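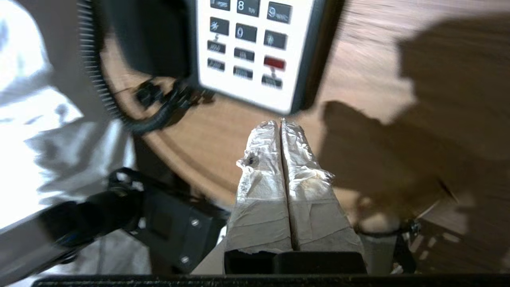
Press Releases | Robotics and Automation

Print this page | E-mail this page

Stivau Opens Data Collection Program for Button and Keypad Tasks

OLVERA, November. Stivau, a developer of control software for robot arms, has started a program to gather recorded examples of keypad operation for use in training a learned manipulation policy. Work is carried out at the company's Olvera laboratory with hardware support from Forari, which supplies the arms and mounting parts.

The program covers small, closely spaced controls of the type found on desk telephones, door entry panels and older office equipment. A ten-digit telephone layout with star and pound keys is the first target. Such keys are small compared with the fingers of a standard parallel gripper, and a position error that would be harmless in a pick-and-place task can result in the wrong key being pressed.

Each example is produced by an operator who guides the arm by remote control from a start position to a named key, presses it, and withdraws. The system records joint positions, gripper opening and video from a camera mounted near the gripper. The wrist view was selected because it keeps the fingers and the keys in the same image during the final approach.

"The last part of the motion is where our earlier models failed," said Leen Awad, who leads data collection at Stivau. "They reached the panel without difficulty and then pressed between two keys. We had very few recordings that showed the correction an operator makes just before contact."

Gripper fingers are operated with a wrapped covering during the sessions. Wrapping changes the outline of the fingertips from one set of recordings to the next, and the company intends the policy to tolerate that variation. Panel angle, lighting and nearby objects are also changed between sets. Recordings that contain motion blur or strong shadow are retained provided the joint data are complete.

Sessions last 60 minutes, followed by a break of 15 minutes. Two operators share a station and exchange places at each break. An attempt in which the wrong key is pressed is kept and labeled as a failure. An attempt interrupted by a communication fault is deleted.

Labels are entered by the operator at the end of each attempt and checked by a second person against the video. Where the two disagree, the example is set aside for review by Nabil Darwish, the laboratory's test engineer. Darwish also maintains the written procedure for camera alignment, which is repeated whenever a finger covering is replaced.

"A consistent label matters more to us than a fast session," Darwish said. "An operator who is unsure which key was pressed is told to mark the attempt as unsure and go on."

The examples will be used to train the next version of Besisard, Stivau's manipulation software. Evaluation will be done on panels withheld from the training set. Results will be issued separately when that testing is complete.

Technical questions may be directed to Elias Semaan, Applications Group, Stivau, Olvera. Press contact: Maysoun Fakhoury, Communications, Stivau.

Print this page | E-mail this page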